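Rurkgate Parcel Service, customer notice, 24 September 2018. The following posts set out changes to returns and collections for all household customers in the Medus and Mkhize districts. Please read the full thread before booking. (Thread)

The free returns window is extended from 25 to 30 days. The period begins on the day after delivery, as shown on the tracking page. Parcels delivered before today remain under the earlier 25-day terms.

Returns may be handed in at any Rurkgate counter or collected from the home address. Home collection must be booked by 6 p.m. on the day before. Bookings made after that time move to the next working day.

Customers may reuse the original carton if it closes fully and its corners are sound. Old labels and barcodes must be removed or covered. A parcel carrying two readable barcodes will be held at the Tultis depot until it can be sorted by hand.
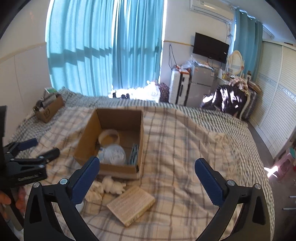
Can one carton hold returns for two different sellers?
Each seller requires a separate parcel with its own label. Items sent together go to the seller named on the outside, and we are unable to split them at the depot.

Small and fragile goods should be wrapped one by one and packed so that they do not shift when the carton is turned over. Newspaper is accepted as filling – shredded paper is not, as it blocks the belts at Tultis when a carton opens.

Please tape the center seam and both end seams, top and bottom. String, staples and household clear tape are not accepted on parcels above 2 pounds.

A receipt is issued at the counter or by the driver. Keep it until the seller confirms the refund. Claims for lost returns cannot be opened without the receipt number.

Refunds are paid by the seller and not by Rurkgate. We have no access to refund dates. Questions on this point should go to the seller, quoting the order number.

The Mkhize counter will move to 111 Medus Road in December. Opening hours stay the same. Parcels waiting at the present counter on the day of the move will be carried over, and customers will receive a text message with the new pickup address.

Collections from upper floors remain available in buildings with a working elevator. In other buildings the driver will meet the customer at the street door. Customers with limited mobility may ask for door collection when booking – there is no charge for this service.

Replies to this thread are read on working days between 9 a.m. and 5 p.m. Please do not post tracking numbers or home addresses in public replies. Send them by direct message.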